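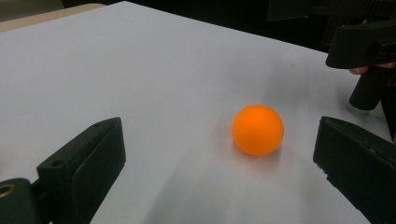

**What do I need to bring to table tennis night?** Indoor shoes and water. Paddles are here if you don't own one. Balls too, and they're the plain orange kind, no printing on them, easy to pick out on a white surface. White balls are for league matches only, ask at the desk.

**Where do I park?** Behind the Neltgate building, side lot. Not the front, those spots belong to Siletti and they do tow.

**How much?** 2 dollars a visit or 20 for the season pass. Cash or card. Pass is good at both the Neltgate and Cevis rooms.

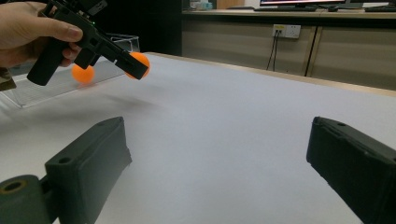 Lost your pass? New one is free the first time. After that you pay again, sorry.

**Can I just show up?** Yes, up to 100 people on the list per season, then it's a waitlist. Last season 152 signed up so dont leave it till February.

**Do you take kids?** 8 and up, with an adult in the room. Not in the lot, in the room.

**My ball cracked, do I owe you?** No. Toss it and grab another.

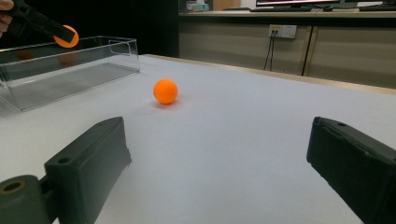 **Can I practice at home without a real table?** Sure, for serves and touch. Any smooth flat top works, kitchen table is fine. One orange ball on a white top with a clear open plastic box toward the back corner, that's a good enough setup, try to bounce it in off the paddle. Mind the wood edge, a ball that clips it goes anywhere. Ten minutes a day is plenty.

**Who do I call about the Lazaridis Cup?** Seperate sign-up, sheet is by the door. Closes at 9 pm on the last night of the month.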